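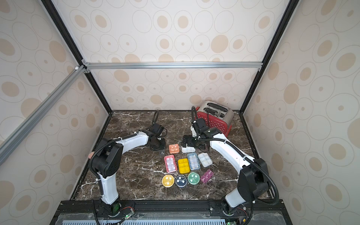
brown marble, busy wallpaper, and the great pill box sort of July

OK so this is a thread about pill boxes. Mute me now if you need to, I will be a while.

1/ Some background. I take a handful of things every day (vitamins, a couple of prescriptions, an antacid when I've been near Grekel's chili) and for years my system was bottles in a drawer. The system was bad. I'd stand there at 7 a.m. trying to remember if I had already taken the morning stuff or only thought about it.

2/ So I bought a pill box. Then I bought a different one because the first had lids that popped open in my bag. Then a travel one. Then one came free with an order. Then my aunt heard I "collect" them. You see how this goes.

3/ This month I finally got all of them out on the marble with the pills in, to decide who stays. I love that surface for sorting, by the way. Anything clear or brightly colored is super easy to see on the dark brown. Beige pills landing on a beige vein, less so.

4/ Rule I set for myself: a box stays if I can open it half asleep, if it stays shut in a bag, and if I can tell what's in it without opening it. Looks count too. I'm the one who has to look at it every morning!

5/ Let's start with the see-through four-compartment ones, the "Instinct life" ones. I've got an orange one and a magenta one and I am a little bit in love with the orange. Four compartments, one round pale pill in each, and it looks like candy.

6/ The magenta one has the white tablets with the uneven shapes. I keep different pills in different colors on purpose. Orange is one thing, magenta is another thing, and my 7 a.m. brain only has to know colors.

7/ Four compartments is a funny number though. It doesn't fit a week. I use them for "four days away" or for morning/noon/dinner/bed, depending. If you want a full week, skip these. 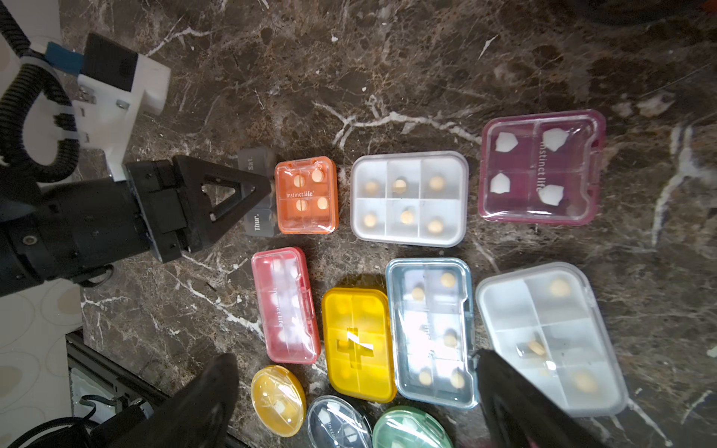 8/ DAY LABELS, let's talk about it

The gray one has the days printed on the lids, "Sat." and "Thur." and so on. I know, I know, this is the sensible one. It's the one the pharmacy would want me to use. It's also small, and small means big vitamins are out. My fish oil isn't getting in there without a fight.

9/ What I do like about day labels is that they answer the "did I take it" question for me. If the lid for the day is open and it's empty, done, go have coffee. None of the pretty ones can do that.

10/ Clear lids! The white six-compartment one has a clear lid and one round yellowish tablet per compartment, and I can check it from across the kitchen. Same deal with the light blue one, except under a bright light the lid glares and you have to tilt your head to see what's under it. Minor. Still counting it as a point off.

11/ Now the yellow one with the cross pattern molded into the lid. Cute! Very first-aid kit! You can't see through it at all. So it's a mystery box, and I've already told you how I do with mysteries in the morning. I'm thinking it becomes the spare button box, or it goes in the car with headache stuff.

12/ The pink-red rectangular one is my bulk box. I just fill it with the white pills and top up the others from it. Somebody is going to reply that you should keep things in the original bottles. Yes, I keep the bottles, with the labels, in the cabinet. The bulk box is only so I'm not wrestling a childproof cap every single day – my thumbs have suffered enough.

13/ Please do ask your pharmacist about this part, by the way. Some pills don't like being out of their packaging, mine told me which of mine were fine and which to leave alone. It was a two minute chat and I should have done it ages ago.

14/ The big white translucent one is the roomiest. It's got three yellowish tablets in it at the moment and they look kind of lonely. This is the one for people who take the huge horse-pill vitamins. It won't go in a pocket, but it sits nicely next to the coffee maker.

15/ And then the ovals. There's a yellow, a clear and a green. I resisted ovals for so long because they roll around in a bag like a dropped grape, but for one day out they're perfect. One little pill in the yellow one, into the coat pocket, gone.

16/ Prices, because I always get asked. My most expensive came from Gallosberg, on Stojanovska Street, and the cheapest is from the discount bins at Brurkach, where I paid for 5 boxes what I'd paid for one. I can't tell the difference in the hinges, which annoys me more than it should.

17/ Cleaning: warm water, drop of dish soap, soft toothbrush for the corners, then leave them open overnight. All the way overnight. I once filled one that was still damp and the vitamin C turned into orange paste. I don't want to talk about it.

18/ Filling: I do it once a week at night with a podcast on, one kind of pill at a time. So every compartment gets the vitamin, bottle closed, bottle away, then the next bottle. When I had all the bottles open together I doubled something up and had to tip it all out and start over.

19/ OK results. Staying on the counter: orange, magenta, the clear-lid white one, and the big white one. Staying in the bag: yellow oval. Staying because I'm supposed to be an adult: the gray one with the days.

20/ Light blue is on probation. The cross-lid one moves to the car. Pink-red stays in the cabinet next to the bottles. Clear and green ovals are going to my aunt, who started this.

21/ I posted a shorter version of this last July and got 233 replies, most of them telling me to get a week-long one with morning and night rows. I'm looking! If yours has survived a year in a purse, tell me which one and what color it comes in. Color matters, see post 6.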